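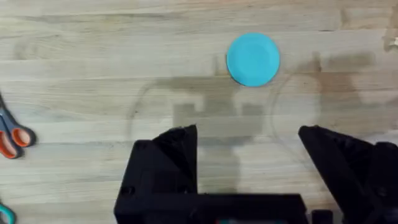

Wadthorpe butcher-block tops, back in stock as of 4 Mar 2021. Same top as last year, same long narrow strips, same price. Pale when new and stays fairly pale, but it does pick up life. Gray smudges and scuffs toward the middle of ours, a few darker patches where the grain is stronger. Bright things look great on it, the little turquoise disc really jumps out. Clear plastic is another story, you can lose a bowl on this stuff! If you want a spotless white surface buy something else.

Size and price
Top only: $639. Legs sold seperately, see the Varnow page.
Thickness: 40 mm. Cut to length on request, allow 20 days.
Oil: one tin of Kun clear in the box. Enough for two coats, maybe three if you go thin.

Clamps. People keep asking. Yes you can clamp to the front edge, go ahead, pad under the jaw if you care about dents. Mounts and brackets fine too. Pre-drill anything that screws in, and keep the screws under 30 mm or you will come out the top. Elango Gounder did exactly that on the first shop bench, the hole is still there, come and see it.
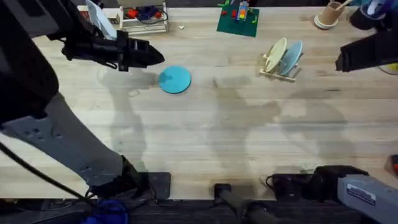
Kitchen use also fine. A slatted wood dish rack with a couple of plates in it can stay out on the top, just put a tray under if they go in dripping. Same for kids stuff, building bricks and so on. Won't hurt it. Do not leave standing water overnight, the seams will lift.

Care
Wipe with a damp cloth, dry after. Re-oil in April or whenever it starts to look chalky. Scuffs: fine paper, with the grain, then oil. No bleach. No steam mops (someone tried).

Delivery
Goes out flat, two people to carry. Curbside only, we do not do stairs. Check the corners before you sign, dings reported later are hard to claim.

Questions or odd sizes, ask for Azucena Tlapale at the Urnska counter, she does all the cutting quotes. Have your measurments ready please, in inches or mm, just tell her which. Offcuts are in the bin by the door, priced as marked.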